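Drenley 5
Motion planning and grasp control for two-arm tabletop cells

Flallisix > Software > Planning and control > Drenley

Overview

Drenley plans and runs short manipulation tasks on a pair of small arms that share one table. It takes in wrist camera and overhead camera streams, builds a working model of what is on the surface, and sends joint targets to both arms. It runs on one Linux workstation next to the cell. No cloud account is needed, and the cell can stay off the network once the license is in place.

The package has three parts that install together: the planner, the camera and calibration tools, and the Ekpo task editor.

Planning

Both arms are planned as one system. If one arm has to wait for the other to clear a reach, the wait is part of the plan and shows up on the timeline. Fixed parts of the cell such as rails, panels and hooks are entered once in the cell file. Loose objects are picked up from the cameras and padded by a margin you set per class.

Cables get their own handling. A cord lying across the table is tracked as a line with some slack. The planner can be told to avoid it, push it or ignore it. The default is avoid.

Perception

The wrist cameras are used for the last 10 cm of an approach and the fixed camera for everything before that. The changeover distance can be edited. Shiny bases, clear drinkware and mesh are marked as low-confidence depth, and the planner keeps its distance from them unless a task names one as the target.

The object library ships with 73 household and bench classes, including power strips, plug-in chargers, desk fans, bowls and goblets. You can add your own from a short set of labeled frames.

Ekpo task editor

Tasks are written as steps: approach, align, close, pull, place. Each step has a target, a tolerance and a fallback. For tight work like plugs and sockets, align can use features on the part itself – port openings, slots, the edge of a housing – with the wrist view open beside the step list so you can check what the software has picked as a reference.
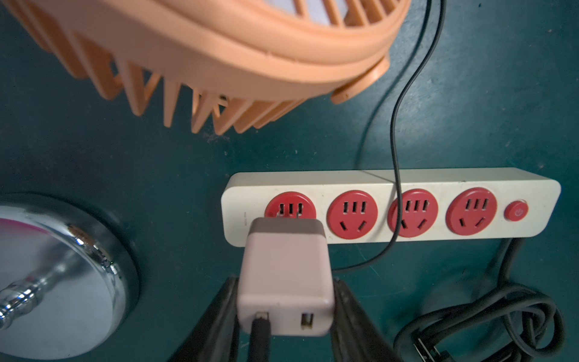 USB charger and power strip work, wrist camera and fixed camera.

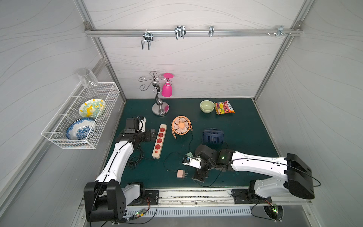 Steps can be replayed from a log with the arms powered down. The replay shows the camera streams, the planned path and the measured path on one clock. Logs are plain files, and a typical session of an hour takes some 18 GB with all streams on. Turn off the raw depth stream first if disk space is short.

Requirements

Ubuntu workstation with a discrete GPU
Two arms with position control over USB or CAN
One wrist camera per arm, one fixed camera
Printed calibration board (file included)

Licensing

Licenses are per workstation. Updates within version 5 are included. Users of Dekura, our older single-arm planner, can import their cell files, but gripper settings have to be entered again. Task files from Dekura do not carry over.

Related pages: Release notes – Supported arms – Calibration guide – Request a quote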